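Kallis simulation package: is the Standard license sufficient for a teaching department?

Posted by Quezada_Lab

Our department is considering the Kallis kitchen package for instruction beginning in May. The vendor lists 46 kitchen layouts and a price of $1,357 per year. We would appreciate comments from current license holders.

Posted by Tostwood

We have held the Standard license for two terms. Rendering is satisfactory, and the arm model loads without additional configuration. Support requests are answered by the following Monday.
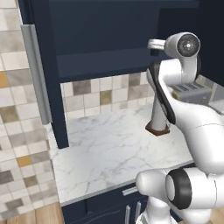
Does the Standard license permit use on more than one workstation?

The Standard license covers up to 55 workstations at a single site. A second campus must purchase its own license.

Departments should also note that cabinet and drawer tasks are sold separately under the name Zosora. The order form does not make this clear.

Posted by m_harrow

we only used the trial. Installation was slow but it ran fine. Ask for the education price before you sign.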